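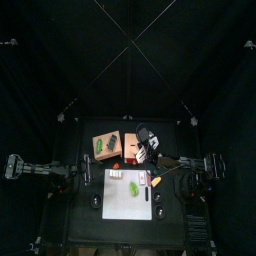 4.2 Before you enable the arms

Most of what goes wrong at a Lakus bench goes wrong in the minute before anyone presses Enable, so the rules in this section apply to that minute. Both arms must be parked clear of each other, and everything on the table must be something you meant to put there. A layout like the one with two cartons at the back, the white board at center front and the black cups on either side of it is fine. Your coffee may also be in a cup, and the arms do not care which is which. Keep it off the table.

1. Check that the enclosure drape hangs clear of both arms through their full travel.

2. Follow the cables from each arm down the side of the table. No cable may cross the work area. "It has always been like that" is not a cable routing standard.

3. Set out the objects on the task sheet. Leave 80 mm between any tall box and the nearest parked gripper.

4. Put loose pens, cards and small parts where the sheet says. If the sheet doesn't mention them, they go back in the drawer.

5. Say "enabling" out loud, wait for an answer from anyone in the bay, then press Enable. Talking to an empty room is permitted.

CAUTION: Do not reach in to straighten an object while the arms are enabled. It looked straight enough before.

NOTE: Speed stays at setting 4 for the first run of any new layout. Requests to raise it go to Hildegard Diekmann, who will say no, and then ask for your log.

NOTE: Inspect the finger pads every 1,000 cycles and write the result in the bench log. A check mark with no initials counts as a drawing.

Rev. 26/05/2018, replaces sheet 53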